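Lista de revisión - almacén de textiles y relleno, nave Tultus
Revisión de marzo. Responsable: Gumaro Villaseñor

1. Salidas de emergencia
Conforme. Las dos puertas abren hacia fuera sin llave. La del lado de Bosura roza en el suelo; hay que rebajarla.

2. Extintores
Con observaciones. Hay 9 en planta, todos con presión en la zona verde. Al del pasillo 4 le falta el precinto. Avisado Patrício, que lo cambia con el próximo pedido.

3. Pasillos
No conforme. Dos palés de Flasside ocupaban el paso junto al cuadro eléctrico. Se retiraron durante la visita. Es la segunda revisión seguida en que aparece lo mismo - conviene pintar la línea en el suelo de una vez.

4. Material de pelo y felpa
Conforme. Va en recipientes de plástico, separado de los focos de calor. No se admite género a granel sobre las estanterías.

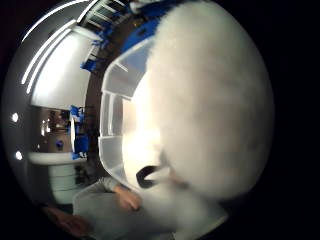 5. Iluminación
Con observaciones. Un tubo parpadea sobre la mesa de corte. Las luces de emergencia aguantaron los 15 minutos de la prueba.

6. Estanterías
Conforme. Carga máxima por módulo: 2000 kg, cartel legible. Un larguero del módulo del fondo tiene un golpe leve, sin deformación. Se marca con cinta y se vuelve a mirar en la próxima visita.

7. Cuadro eléctrico
No conforme. La tapa no cierra. Mientras no venga el electricista, nadie guarda nada delante ni encima.

8. Botiquín
Con observaciones. Faltan gasas y suero. Las tijeras estaban en la mesa de corte, devueltas a su sitio.

9. Limpieza
Conforme. Queda pelusa detrás de los radiadores de la oficina. Pasar el aspirador, no el soplador.

Pendiente para cerrar el acta: puntos 3 y 7. El resto puede esperar a la revisión siguiente.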